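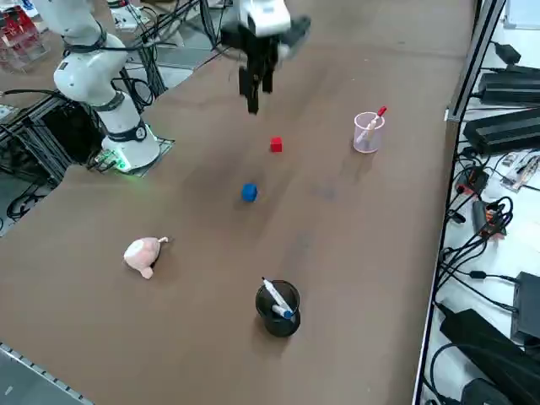

Cecilia Sulemana wrote in to ask whether she could turn up at Letirberg in the morning without a booking and still get on the water slides. She could not, and the same question comes up often enough that it now sits at the top of the page.

Visiting Letirberg: frequently asked questions
Last updated 11 Apr 2023

Do I need to book in advance?
Yes, for every day the park is open. Tickets are sold online and are tied to a date. The ticket windows at the main gate deal with collections, lost passes and wheelchair hire. They do not sell day tickets.

Are the water slides included?
The slides are in the Vomomum area and need a separate timed slot. The slot is free with a day ticket but you have to pick it when you book. Each slot admits 400 people and lasts two hours. When your slot ends the wristband stops opening the turnstile. If all the slots have gone, you can still use the paddling stream, the wave beach and the changing rooms.

What time should I arrive?
The outer gate opens an hour before the rides. Security queues are longest in the half hour before ride opening. If you have a morning slot in Vomomum, allow 27 minutes to walk there from the car park, or take the miniature train from the stop behind the carousel. The train does not run in high winds.

How much is parking?
Parking is included with annual passes. Everyone else pays when booking or at the machines by the exit. Keep your booking email handy if you paid in advance, as the barrier sometimes asks for the reference.

Can I get there by public transport?
Bus 822 runs from Pustville station to the main gate. The last bus back leaves after the evening parade on parade days and at park closing on other days. It does fill up, and the operator does not put on a second one. There is a taxi rank on the far side of the coach park.

What are the height limits?
They are listed on the map and on a board outside each ride. Children are measured at the ride entrance in their shoes. If you would like it done once for the whole day, ask at Guest Services for a coloured band. Staff may still measure again on the Subramaniam coaster.

Is the Subramaniam coaster suitable for nervous riders?
It has one drop in the dark and a short section taken backwards. It does not go upside down. The queue passes the unloading platform, and you can leave by the side gate at that point if you change your mind.

Is there a single rider queue?
On three rides: Subramaniam, the log flume and the swinging ship. You will not be seated with your group. Under-twelves cannot use it.

How does parent swap work?
Queue together. At the front, tell the member of staff you want to swap. One adult rides while the other waits with the child, and then you change over without queuing again. One child who is tall enough may ride both times.

Can I bring my own food?
Yes. Picnic lawns are marked on the map. Glass bottles, barbecues and alcohol are not allowed. Restaurants will warm baby food but cannot heat anything else you have brought in.

Which restaurants take bookings?
Only the two table-service ones, the Lakeside Room and the Boiler House. Tables are released 17 days ahead. Counter-service places do not take bookings, and after two o'clock the queues are usually shorter.

Is the park open in winter?
The main season finishes at the beginning of November. Vomomum closes earlier than the rest of the park; check the calendar before you book. Annual passes are not extended to cover the closed period.

What happens if it rains?
Most rides carry on in rain. Outdoor rides stop for lightning and reopen once the operations team has cleared them. We do not refund tickets for bad weather. You can move your visit to another date up to midnight the day before, once per booking.

Are dogs allowed?
Assistance dogs are welcome everywhere except on rides and in the pools. Other dogs cannot come into the park and there are no kennels on site. Please do not leave a dog in the car.

I have lost something. Who do I contact?
Go to Guest Services before you leave if you can. After that, use the lost property form and include the date, the area and a description. Items from ride lockers are brought to the office at closing time. Swimwear and towels are kept for a week.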